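Teaching a gripper at the kitchen table: tips from a doubter

Filed under: Workshop, Kitchen, Gadgets

I have been promised a machine that clears the table more times than I can count, so take what follows in that spirit. The hand-held gripper kits are at least cheap enough to be wrong about. You squeeze the thing, do the chore yourself with it, and the recordings get used to train an arm. The sellers say an afternoon will do. My Wunum took the whole of February to learn one chore badly, and most of that month was my own fault.

Pick one chore and make it dull. "Tidy the counter" is six chores in a coat. "Put the sponge in the bin" is one. If you can't say it in a short sentence, don't record it.

Ignore the number on the box. The Stisport guide asks for 300 demonstrations per task. I had something usable, by a generous definition, at almost that many, but only after I threw out the first batch and started over. A batch of sloppy ones is worse than none. The arm will copy your dithering faithfully, including the little pause where you wonder if you left the stove on.

Slow down, but don't creep. Move at the speed you'd use to carry a full cup of coffee. Fast demos blur. Very slow ones give you an arm that takes most of the evening to move a spoon.

Open the fingers before you get there. Beginners reach first and open late, and then bump the thing they came for. Open wide, approach, stop, close. Same order every time.

Don't record tired. I did a Friday night session once and deleted every clip on Monday.

Remote control or by hand? I've used both. The Haddad controller lets you drive the arm itself, so you never show it a move it can't make. It is also miserable for anything delicate, like steering a car with oven mitts on. Carrying the gripper is quicker and feels natural, and you'll cheerfully bend your wrist in ways the arm can't follow. For wiping and scooping I'd drive. For picking up and putting down I'd carry. The people on the Sornbridge forum will tell you I have this backward.
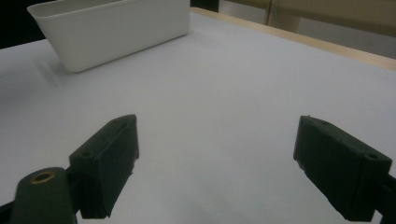 Table prep matters more than any setting in the software, and it costs nothing. Take off the fruit bowl, the mail, the salt. A plain white top with one white bin on it makes a good practice layout, with plenty of bare surface between the fingers and the bin to work in. My one complaint is white on white. A bin that pale has only its rim and a soft shadow to set it apart, and I'd want a colored one for the first week. Leave the bin in one place for your first 14 tries, then start shifting it a little between takes. If you never shift it, you've taught the arm a spot on the table and it will drop sponges there long after the bin is gone.

Check the screws on the fingers before each session. Printed parts work loose. Wipe the lens too, with a dry cloth, no glass cleaner.

Keep the bad takes in a separate folder if you must, and label it so clearly that you can't mix them in. I managed it anyway.

As for whether any of this saves time, I can clear that table by hand in less time than it takes the software to load. I'm giving it until the end of the next chore, which is spoons.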